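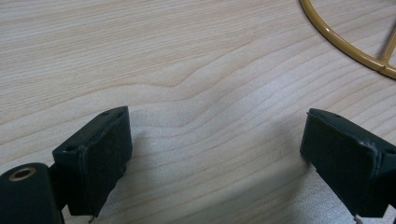 포트호프 여행기 2편: 드레세멜 공중목욕탕 공개일

2019-11-01

지난 편에서는 포트호프까지 가는 길과 숙소 이야기를 썼다. 이번에는 이 도시에 간 원래 목적인 드레세멜 목욕탕 이야기를 쓴다. 드레세멜은 항구 뒤쪽 언덕에 있는 오래된 공중목욕탕이고, 지금도 영업을 한다. 일 년에 한 번 6월에 손님을 받지 않고 건물 전체를 공개하는데, 그날은 평소에 들어갈 수 없는 보일러실과 물탱크 층까지 볼 수 있다. 사진을 늦게 정리하는 바람에 글도 늦어졌다.

가는 길

숙소가 역 근처여서 339번 버스를 탔다. 역 앞 정류장은 길 양쪽에 있는데, 언덕으로 올라가는 버스는 우체국 쪽에서 서야 한다. 나는 처음에 반대쪽에 서 있다가 한 대를 놓쳤다. 안내 방송은 현지어로만 나오고 화면에 정류장 이름이 뜨지 않는 차도 있다. 드레세멜이라는 정류장은 따로 없고 '데르카치 시장'에서 내려서 오르막을 걸어야 한다. 길은 돌로 포장되어 있어서 바퀴 달린 가방을 끌고 가기에는 불편하다. 비가 오면 미끄러울 것 같은 구간도 있었다.

시장은 오전에만 열린다. 내가 지나갈 때는 생선 가게들이 이미 바닥에 물을 뿌리고 있었다. 빵집은 오후까지 하니까 요깃거리가 필요하면 여기서 사는 것이 좋다. 목욕탕 주변에는 가게가 없다.

입장

공개일 입장은 무료지만 시간대별로 예약을 해야 한다. 예약은 목욕탕 홈페이지에서 하고, 확인 메일에 적힌 번호를 입구에서 말하면 된다. 내 번호는 294였다. 출력할 필요는 없었다. 신분증도 보지 않았다.

입구에서 신발을 벗는다. 이 점은 한국 목욕탕과 같은데, 신발장이 없고 천 주머니를 하나씩 준다. 신발을 주머니에 넣어 들고 다니다가 나갈 때 돌려준다. 양말을 신고 다녀도 되고, 입구에 있는 고무 슬리퍼를 신어도 된다. 욕탕 쪽은 타일 바닥이라 슬리퍼를 신는 편이 낫다. 내 발에는 제일 작은 것도 컸다.

가방은 맡기지 않아도 되지만 계단이 좁아서 배낭을 멘 사람은 앞으로 메라고 했다. 사진은 탈의실을 빼고 모두 찍을 수 있다. 탈의실은 손님이 없는 날에도 촬영 금지라고 벽에 적혀 있었고, 안내하는 직원도 들어가기 전에 한 번 더 말했다.

안내는 영어와 현지어로 번갈아 진행된다. 나는 영어 시간을 예약했다. 한국어 안내문은 없다.

욕탕

욕탕은 2층 건물의 1층 전체를 쓴다. 남탕과 여탕의 크기가 다른데, 처음 지을 때는 항구에서 일하는 남자들만 쓰던 곳이라 여탕을 나중에 붙였다고 한다. 그래서 여탕 쪽 천장이 더 낮고 창이 적다. 몇 해 전부터는 날을 정해 양쪽을 바꾸어 쓴다. 단골들 사이에서는 아직 불만이 있다고 직원이 말했다.

한국 목욕탕과 가장 다른 점은 탕이 깊다는 것이다. 앉아서 몸을 담그는 것이 아니라 난간을 잡고 서 있는다. 어른 가슴까지 물이 온다고 했다. 탕 안쪽에 턱이 있어서 키가 작은 사람은 거기에 올라선다. 아이들은 벽 쪽의 얕은 탕을 쓴다. 공개일에는 탕에 물을 채우지 않기 때문에 바닥까지 다 보였다. 바닥 타일은 여러 번 갈아서 색이 조금씩 다르다.

때를 미는 자리는 없다. 대신 솔을 빌려준다. 등을 미는 긴 손잡이 솔인데, 쓰고 나면 바구니에 넣고 직원이 삶아서 다시 내놓는다. 앉아서 씻는 자리도 없고 모두 서서 샤워를 한다. 한국에서 하던 대로 앉아서 느긋하게 씻으려던 사람은 조금 당황할 수 있다. 수건은 입장료에 들어 있지 않고 따로 빌리거나 가져가야 한다. 비누도 마찬가지다. 샴푸는 매점에서 작은 봉지로 판다.

찜질방 같은 공간은 없지만 욕탕에서 나오면 쉬는 방이 있다. 긴 의자가 벽을 따라 놓여 있고 난방이 된다. 바닥 난방은 아니고 의자 밑으로 관이 지나간다. 손님들은 여기서 몸을 말리고 차를 마신 뒤에 옷을 입으러 간다. 눕는 것은 안 된다. 안내문에 누운 사람 그림이 있고 그 위에 줄이 그어져 있었다.

보일러실

나에게는 보일러실이 제일 볼만했다. 지하로 내려가는 계단이 가파르고 한 줄로만 다닐 수 있어서 앞 조가 다 올라온 다음에 내려갔다. 기다리는 시간이 꽤 길었다.

예전에는 석탄을 썼고 지금은 가스를 쓴다. 석탄 보일러는 치우지 않고 그대로 두었다. 드루르카르라는 회사에서 만든 것으로, 포트호프에 있던 공장인데 지금은 없어졌다. 문에 회사 이름이 주물로 찍혀 있다. 직원이 문을 열어 안을 보여 주었다. 석탄을 넣던 구멍은 마당 쪽으로 나 있고, 겨울에는 그리로 눈이 들어와서 막아 두었다고 한다.

물은 언덕 위 샘에서 끌어온다. 온천은 아니다. 여행 안내서 중에 온천이라고 쓴 것이 있는데 잘못된 내용이다. 찬물을 받아서 데우고, 데운 물을 2층 위의 탱크로 올렸다가 아래로 내려보낸다. 배관은 지난번 공사 때 전부 바꾸었고 밸브 손잡이만 옛것을 다시 달았다. 질문 시간에 물을 얼마나 자주 가느냐고 누가 물었는데, 매일 밤 탕을 비우고 청소한 뒤에 새로 채운다고 했다. 청소하는 데 걸리는 시간 때문에 문 닫는 시간이 생각보다 이르다.

탱크 층

탱크가 있는 층에는 창이 있어서 항구가 내려다보인다. 여기서 사진을 찍는 사람이 많았다. 탱크 자체는 덮개가 있어서 안을 볼 수 없다. 더운 공기가 모이는 곳이라 6월에는 오래 있기 힘들었고, 나도 창가에만 잠깐 서 있다가 내려왔다. 벽에는 예전 요금표와 규칙이 걸려 있다. 규칙 중에는 탕 안에서 노래를 하지 말라는 것과 장화를 신고 들어오지 말라는 것이 있었다. 노래 금지는 지금도 유효하다고 한다.

다음 날 손님으로 다시 가다

구경만 하고 돌아오기가 아쉬워서 다음 날 오후에 목욕을 하러 다시 갔다. 요금은 현지 돈으로 380이고 수건 대여는 별도다. 카드는 안 받는다. 표는 입구 창구에서 사고, 나올 때까지 버리면 안 된다. 쉬는 방에서 주는 차 한 잔을 그 표로 받는다.

물은 한국의 열탕보다 미지근했다. 서서 담그는 것이 처음에는 어색하고 팔을 어디에 두어야 할지 몰랐는데, 다른 사람들을 보니 난간에 팔꿈치를 걸치고 있었다. 따라 하니 편했다. 탕에 들어가기 전에 반드시 샤워를 해야 하고 머리가 긴 사람은 묶어야 한다. 수영복은 입지 않는다. 이 부분은 한국과 같아서 오히려 편했다. 같은 시간에 온 다른 외국인 여행객은 수영복을 입고 나왔다가 직원에게 이야기를 듣고 다시 들어갔다.

말을 거는 사람은 별로 없었다. 조용히 들어왔다가 조용히 나가는 분위기다. 쉬는 방에서는 다들 이야기를 많이 했다. 차는 진하고 설탕이 이미 들어 있다. 설탕 없이 달라고 하려면 따를 때 미리 말해야 한다.

가려는 사람을 위한 메모

공개일 예약은 한 달 전에 열리고 영어 안내 시간은 빨리 찬다. 현지어 안내 시간은 당일에도 자리가 남아 있었다. 말을 못 알아들어도 보는 데는 큰 문제가 없다.

엘리베이터는 없다. 욕탕과 쉬는 방까지는 경사로로 갈 수 있지만 지하와 탱크 층은 계단뿐이다. 어린아이는 보일러실에 못 내려간다. 화장실은 입구 왼쪽에 있고, 안에 들어간 뒤에는 다시 나와야 갈 수 있으니 먼저 다녀오는 것이 좋다.

돌아오는 버스는 저녁에 간격이 길어진다. 나는 그냥 걸어 내려왔고 내리막이라 힘들지 않았다. 항구 쪽으로 내려오면 역까지 평지가 이어진다.

다음 편에는 데르카치 시장에서 먹은 것들과 항구 건너편으로 가는 배편을 정리해서 올린다.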